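Endham Group — Demonstration Collection, Weekly Meeting
Minutes, June

Present: Alper Başaran (chair), Canan Taşdemir, Berkay Canpolat, Solomiia Hutsuliak
Apologies: Jamshid Ghasemi
Start: 2:00 p.m.

1. Minutes of the last meeting
Accepted with one correction from Solomiia: the Tejada task set has its own naming rules and should not be listed under ours.

2. Episode count
Canan reported that the plug-and-strip task is short of its target of 3000 accepted episodes. Two operators are trained on it and a third starts next week. Alper asked that rejected episodes stay on the server until the end of the project, in a separate folder, so the reasons for rejection can be checked later. Agreed.

3. Task definition, plug and strip
There was a long discussion about where an episode begins and ends. Operators have been doing it differently, and the labels show it. 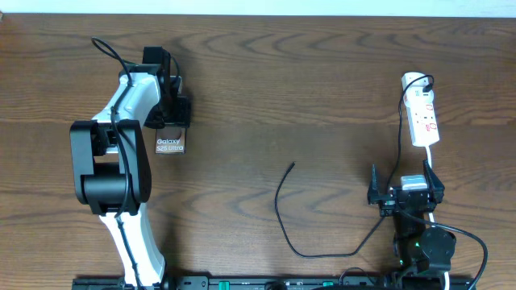

Berkay wants the start state written down in one paragraph that every operator reads before a shift. He would leave the position of the power strip free within the right half of the table and let cables lie however they fall. He also asked for a rule on what each arm may hold. With the left gripper holding the small Galaxy S25 Ultra card or box and the right one holding what looks like a charger plug, a labeler can't tell which object the instruction is about unless the text names it. Solomiia agreed and said the instruction should name the arm as well. Canan was against naming the arm in every episode — she would like half the set without it, so the model has to work it out. Alper decided on an even split for now, to be looked at again after the next training run.

Episodes end when both grippers are open and clear of the strip. Operators should hold still for 2 seconds before they stop recording.

4. Wrist views
Solomiia went through her review of the wrist recordings. Her main concern is bright background at the side of the view, mostly ceiling lights. Berkay thought the model would cope if there was enough variety. Solomiia would still like a batch collected with the lights dimmed, so the two can be compared. Alper approved 50 episodes for this, to come out of Canan's schedule.

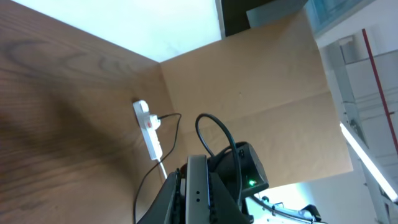
Wrist view, plug and strip task: power strip beside the cardboard panel, ceiling light at right.

Canan asked if the cardboard could be swapped for something more permanent. Berkay has a quote from Staltby for painted panels. Left open until Jamshid is back, as he holds the budget.

5. Labeling
Sustora returned the first set of labels. Spot checks were mostly fine. The word "plug" is used for both the object and the action, and this has to be fixed before the next set goes out. Solomiia will send them a short word list.

6. Any other business
Berkay reminded operators to log pauses of any length. Canan needs the key to the storage room.

Actions
Berkay — write the start-state paragraph and send it around.
Canan — schedule the dimmed-light batch; set up the folder for rejected episodes.
Solomiia — word list to Sustora.
Alper — speak to Jamshid about the Staltby quote.

Meeting closed at 2:50 p.m. Next meeting same time, same room.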